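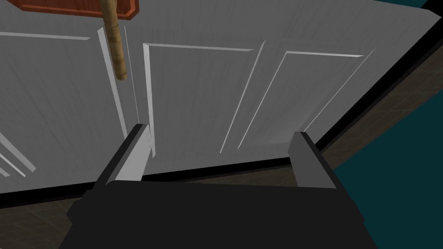
Lauri Kallio: Does a solid wood tabletop have to be free to move if it has already sat in the house for a full year?

I bought a Wokutby dining table unfinished, as a kit, in October 2021. The top is a glued-up slab, 800 mm across the grain. The legs bolt to a rail frame and the rails are meant to hold the top with screws through metal brackets. The instructions show round holes in the brackets and nothing else. I assembled it as drawn, put oil on it, and used it through one winter without trouble.

This past winter a crack opened at one end. It starts at the end grain, follows a glue line for a hand's width, and then leaves the glue line and runs into the board next to it. At the widest point I can slide a business card in. On humid days it closes up enough that I can't find it with a fingernail.

The seller in Motdale says the wood was dried correctly and that the crack comes from my heating. The table cost more than 500 dollars, so I would like to fix it once and not repeat the job next year. What I want to know:

Is the crack caused by the brackets or by the dry air? Should I fill it now or wait? And if wood moves every year regardless, why did it survive the first winter?

The underside is bare wood, if that matters. I only oiled the top face and the edges.
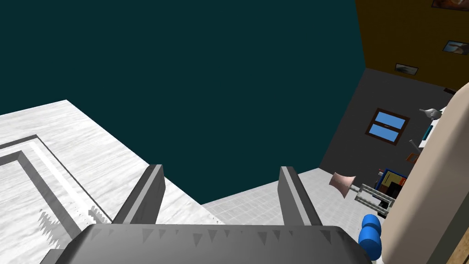
Felex: Both, and the two causes can't be separated the way your seller is trying to do it. Dry air makes the top shrink across the grain. The brackets stop it from shrinking evenly. Dry air alone would have given you a slightly narrower table. Fixed brackets alone, at constant humidity, would have given you no symptom at all.

Wood takes up and gives off moisture for as long as it exists. Kiln drying brings the moisture down to a starting value. It does not lock the value there. A board that is a hundred years old still gets wider in a damp summer and narrower in a heated winter. Time in the house lets the wood settle to the house, but the house itself changes through the year, so the settling never finishes.

The movement is almost entirely across the grain. Along the grain it is small enough to ignore in furniture. Your end rails run across the width of the top, with their own grain along their length, so they stay the same length while the top above them changes. The screws in those rails are where the argument happens.

For a top 800 mm wide, a seasonal change of four millimeters would not surprise me. It depends on species, on how the boards were sawn, and on how far your humidity swings. If the outer screws at each end are held in round holes, a good share of that movement has nowhere to go. The wood is weak in tension across the grain, and it is weakest at the ends, where moisture leaves fastest. So it splits there.

As to why the first winter did no damage: the screws probably had some slack in the pilot holes, and the top may have arrived on the dry side. It then took on moisture over the summer, swelled against the screws, and crushed a little wood around them. When it shrank again it was starting from a different position. That is a common pattern, although I can't confirm it from a written account.

The bare underside matters less than people think. Oil slows moisture exchange only slightly. Uneven finishing is more likely to cause cupping than splitting. I would still coat the underside when the top is off, as it costs very little.

Repair order:

Take the screws out of the end rails. Leave the long rails for the moment. Look at whether the crack changes within a day or two. If it closes partly by itself, the brackets were holding it open.

Replace the round holes with slots that run across the grain of the top. You can file the existing brackets or buy slotted ones. Put the screw in the middle of the slot if you are doing this in spring or fall. If you are doing it in the driest part of winter, set it so that the top has more room to grow than to shrink. Use a pan head screw and a washer, and back it off slightly from full tight.

Keep one fixed point on the center line at each end. That way the top stays centered and the movement is shared by both sides.

Do not fill the crack while it is open. Filler that goes in during the dry season becomes a wedge in the humid one.

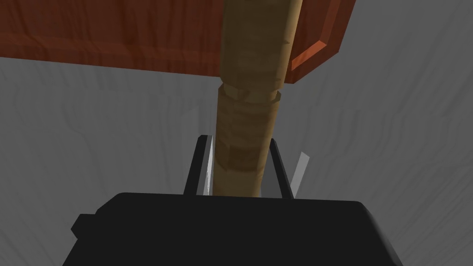
Once the top is free, wait until the crack is closed or nearly so, work thin wood glue into it with a strip of paper, and clamp across the width with light pressure. If it needs heavy pressure to close, stop. A joint that is forced shut will reopen beside the glue. In that case a thin sliver of matching wood, glued to one side only, is the more durable repair. Check the fit of the legs before you put the weight back on. A leg bolt that was tightened against a stressed top is often loose after the stress is gone.

Grasso

Agree with most of the above. Two additions.

Buy a humidity gauge before you buy anything else. Cheap ones drift, so test it first. Seal it in a plastic bag with a bottle cap of damp salt and leave it overnight. It should read 75 percent. Write the error on the back with a marker. Then log the room morning and evening for a few weeks. I had a bench top that I blamed on bad lumber until I logged the basement I stored it in and found 86 percent in late summer. The same top went upstairs next to a radiator in December. No bracket design makes up for treatment like that, though slots would have kept it in one piece.

Second, look at where the table stands. One end over a floor vent, or close to a wood stove, will dry faster than the other. You say only one end cracked. If that is the end nearer the heat, turn the table around or move it. A humidifier also works if you keep it filled, which in my experience lasts until the middle of January.

I would skip the advice about clamping if the oil has got into the crack. Glue does not hold well on oiled wood. Wipe with solvent first, let it dry out fully, and test a drop of water on it. If the water beads, the glue will fail.

Felex replied that the point about oil was correct and should have been in the first answer.

Lauri Kallio

Thank you. I took the end screws out last night. One of them had bent, and there is an oval mark in the wood around it. The cracked end is the one closer to the radiator. The crack is slightly narrower this morning but not closed. I have ordered slotted brackets and will leave the glue until the heating season is over.

Do the long rails need slots too, or only the ends?

Felex

Slots there as well, at right angles to the rail. The top moves across its width everywhere, so it moves toward and away from the long rails. Brackets with the slot running along the rail are no help in that position. Check the direction before you drill the new pilot holes.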